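2nd October - wk 5 notes, strategy game design (campaigns + expansions)

Rough notes, slides go up later. Read before the tute.

## Where we got to

Last week = core loop. This week = what you do once the base game is out and people want more of it. Two cases we keep coming back to:

- **Gistov** - harbour management sim, base game plus two mission packs
- **Abugri** - flood rescue strategy, one big standalone sequel

Both made by Plelside (small studio, 14 staff at the time). Same engine, very different calls on what to sell.

## Mission pack vs sequel

Pack: cheap, quick, reuses units and maps. Only sells to people who own the base game, so your ceiling is fixed on day one. Gistov pack 1 had four missions and sold to roughly a third of owners.

Sequel: new buyers, new box, new price. But players expect new *systems*, so more maps won't cut it. Abugri 2 added weather and fatigue, and the tutorial had to be redone twice.

Exam-ish point: work out who can buy it before you work out what's in it.

## Mission structure

Most rescue/management missions go:

1. Quiet start. Player looks at the map, places a few units.
2. First incident, small. Teaches the one new thing.
3. Second incident somewhere else, before the first is finished. Splits attention.
4. The big one. Flood, fire, whatever the pack is named after.
5. Mop up. Keep it short, under two minutes if you can.

Step 3 is where most student projects fall over. You either get both incidents on one screen (no tension) or so far apart the camera work becomes the game.

Colour still does most of the work for readability. If two unit types share a colour they need to differ in size or shape, and the differnce has to hold at full zoom out.

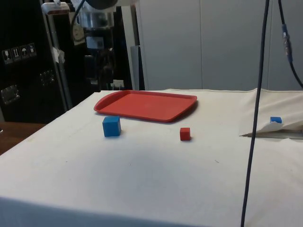 ## Budgets (unit counts, not money)

Abugri capped active units at 60 per map. Hard cap, set by pathfinding. Gistov went to 132 but most of those were parked boats that never moved, so cheaper.

Don't quote a cap without saying what the units are doing. Idle vs moving is the whole story.

## For the tute

- Play the Avurside demo, first two missions only (it's on the lab machines)
- Sketch one mission using the five steps, one page, pencil is fine
- Mark where the player's attention should be at each step
- Bring a printed copy, I dont want to squint at laptops

Essay is still 2,000 words, refs not included. Pick pack OR sequel and defend it, with at least one of the games above and one of your own choosing.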